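4. Equipment Planning and Cost Allocation

4.1 Scope of the budget

The equipment budget for the Plustside site was prepared in two parts. The first part covered capital items, meaning arms, grippers, mounting frames, monitors and the computers attached to them. The second part covered items with a short working life, such as finger pads, cables and the household goods handled during trials. The two parts were approved under different rules. Capital items required three written quotations and a signed statement of need. Items in the second part could be ordered by the station lead up to a fixed limit per month.

The full equipment list contained 117 lines at the time of approval. A line could stand for a single object or for a pack of identical objects, and the list therefore understates the number of parts held in storage. Prices were taken from supplier quotations valid on April 27, 2025, and were not adjusted after that point. Freight was recorded on a separate line for each supplier, as earlier budgets at the site had spread freight across all items and made later comparison difficult.

Three suppliers were asked to quote for the grippers. Clilar and Siltton returned complete quotations. Fülöp quoted for the mounting hardware only and was retained for that part of the order. The difference between the two complete quotations was small for the gripper body and large for replacement fingers. This difference determined the final choice, for reasons set out in Section 4.3.

4.2 Station layout and handled goods

Planning began with the tabletop and proceeded outward. For each task family, the station lead wrote down the surface, the objects, the reach needed and the clearance behind the objects. Only then were arms and frames assigned. Under the previous practice, arms had been bought first and tasks had been fitted to them, with the result that several tasks were dropped when the reach proved too short.

The packaged-goods family is used as the worked case in this section. It was selected for its mix of low object cost and high demand on the gripper. Snack wrappers are light, they crease easily, and they reflect overhead lighting. A woven mat under the wrappers adds an uneven surface with gaps into which thin edges can slip. Containers and a potted plant stand behind the mat and limit the directions from which the goods may be approached (Figure 1).

Figure 1. Tabletop for the packaged-goods family, with wrappers on a woven mat and other workspaces in the background.

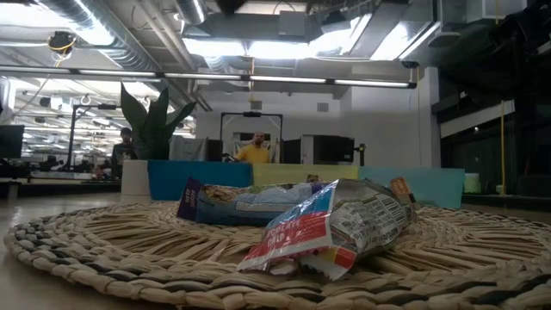
4.3 Gripper selection

The statement of need for the gripper listed the required opening, the width of the fingertip, the weight at the wrist and the time needed to change a finger. Gripping force was listed as a range with an upper limit. Early drafts had asked only for a minimum force. Bent Kirkegaard, who reviewed the drafts for the site, asked that an upper limit be added after comparing the needs of the packaged-goods family with those of the tool-handling family.

A set of replacement fingers from the selected supplier was priced at $638. The budget assumed that each set would be retired after 300 hours of contact work. This figure was taken from the supplier's quotation and had not been confirmed at the site when the budget was approved. It was entered in the plan as an assumption to be checked in February of the following year. If the true working life were half the stated value, the cost of fingers would pass the cost of the gripper body before the end of the second budget year.

The two quotations treated this risk in different ways. Clilar offered fingers singly, with the mounting screws included. Siltton offered fingers in matched sets, with a lower price per finger but a longer delivery time. The station leads reported that one finger commonly wears faster than the other. Single replacement was therefore preferred, and the order for grippers and fingers was placed with Clilar. The Siltton quotation was kept on file as a second source.

Fingertip shape was treated as a planning item in its own right. A broad tip spreads the load over the object but needs more room on each side. A narrow tip reaches into tight places but concentrates the load on a small area. The plan allowed for one general-purpose shape at all stations and a second shape where the task family called for it. Figure 2 shows the gripper in position at a wrapper.

Figure 2. Gripper at a snack packet on the woven mat.

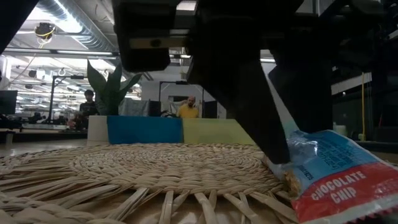
Spending on fingers cannot be planned apart from the goods they handle. A rigid box gives the fingers two flat faces, and the force setting can remain the same from one trial to the next. A soft packet gives no such faces, and the point of contact matters a great deal more. The left finger in Figure 2 tapers to a blunt tip, which presses against the end of the packet just above the braided surface. At this height there is little room for a thicker pad, and the option of a padded fingertip, which would have added a further line to the budget, was set aside for this task family. The packet also has a clear end through which part of the cookie can be seen. Where contents are visible in this way, an operator has a direct means of checking for breakage without opening the wrapper, and no separate inspection tool was requested.

4.4 Consumable goods

Handled goods were the smallest part of the budget by value and the part most often underestimated. The first draft assumed that one pack of each product would last for the whole period. Station leads objected that wrappers change with use. Folds become fixed, printed surfaces become dull, and seals may open. The revised plan provides for a fresh stock of each packaged product at regular intervals over 40 weeks, with used items recorded before disposal.

The following rules were adopted for purchasing.

Products should be available from more than one ordinary store, so that a missing item does not stop the work of a station.

Reusable surfaces and containers, including mats, should be bought in pairs where the price permits, with one kept in storage.

Food products should be bought in their normal retail packaging and should not be repacked.

The station lead should record the purchase date of each lot and the station to which it was issued.

4.5 Shared fixtures and reserve

Frames, lighting and cable supports serve more than one task family and could not be charged to any single one. They were placed in a shared account and divided among the task families by planned hours of use. This method favors small families, as a station that is seldom used still needs a complete frame. An equal division was considered and would have raised the stated cost of the packaged-goods family without changing the total.

A reserve was held against late delivery and damage in transit. It could be released by the site lead on written request and was not available for additional arms. Requests for additional arms were referred to the next budget period and had to include a tabletop plan of the kind described in Section 4.2.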